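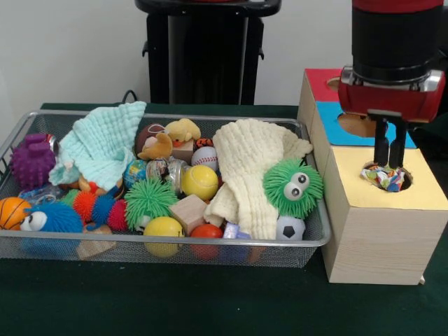
Dec 19, 2021

The toy basket has been full since October, and by full I mean that adding a ping-pong ball would require planning permission. Every year at this time I announce a Great Sort. Every year I get as far as the spiky things and then make a sandwich.

The spiky things are the problem. We own a purple one, we own green ones, and they cling to everything they touch. I bought the first at the Dallard street fair for 51 cents and they have been multiplying in the dark ever since.

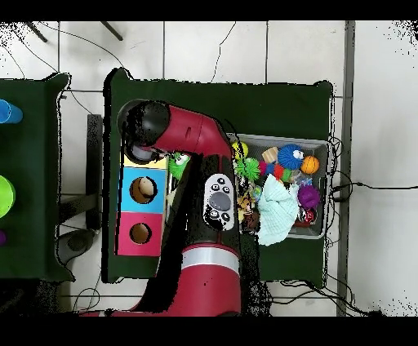 The basket, the boxes with the holes, and a frog who wants no part of it.

My system this year was simple: balls, blocks, things with faces, cloth. It lasted 20 minutes. Where does a ball with eyes go? I spent longer on that than I did on my taxes.

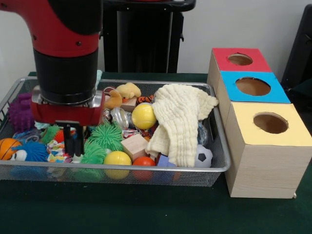
Then there are the wooden blocks, survivors of a Koskela set that came in a very nice bag. The bag is gone. So I tried the boxes, figuring small things could go in through the round holes and stay there until spring — a fine plan until you want one back.

I posted my complaints on the Remdale neighborhood board, hoping for sympathy.

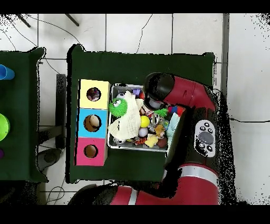
Get a second basket, wrote Trondton Mom, and put half of it in a closet for 7 weeks. Whatever they don't ask for goes to the thrift store, and don't let them see you carry it out.

I do have a closet. It's full of last year's half.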